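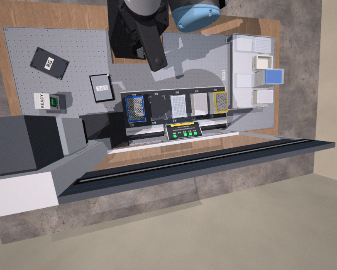 Week three of collecting demos for Fusham, our plate-moving model, all of them in simulation so far. Target is 1,385. We have 387, and I threw out 11 this morning for crimes against a microplate. Today's task is filling the gap: five positions in a row on the long black platform, second from the left empty, and the arm has to work out which spot is free without reading my mind.

Every run gets a plain sentence to go with it. "Put the plate in the empty place." By Monday afternoon I was writing "pop it in the hole" and had to go back and fix almost 273 of them.

The model has also learned to pause before each pick. So do I, when I'm steering and reaching for my tea – it copied the tea break.

Fix for now: trim any pause longer than a second, retrain overnight, drink tea between runs like an adult.

Next up is shuffling the colours of the plate frames, as I suspect it has been going by those all along. Will post the numbers, unless they're bad, in which case I'll post them later.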